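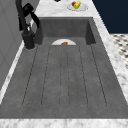
Sourdough starter people, I need you! Mine is called Kelix and it finally doubled overnight, so now I'm baking two loaves at a time and giving one away. My big discovery is letting the washed jars and bannetons drain properly before they go back in the cupboard - a big ribbed drainboard with long grooves down to the basin is a dream for that. What's everyone feeding with?

stakik46
Half rye, half white, 200 grams once a day. Love the name!

sfriesen
Please don't wash your bannetons! Brush them out and leave them in the sun. I've had mine since May and they've never seen water.

kelixbaker
Really? They get so gummy, though. Maybe I'm not flouring enough.

stakik46
I rinse mine and they're fine. Rice flour fixes the sticking - try it!

sfriesen
Rice flour yes, rinsing no, and I'll die on that hill :) Post the next loaf, I want to see the crumb!
- Sylvie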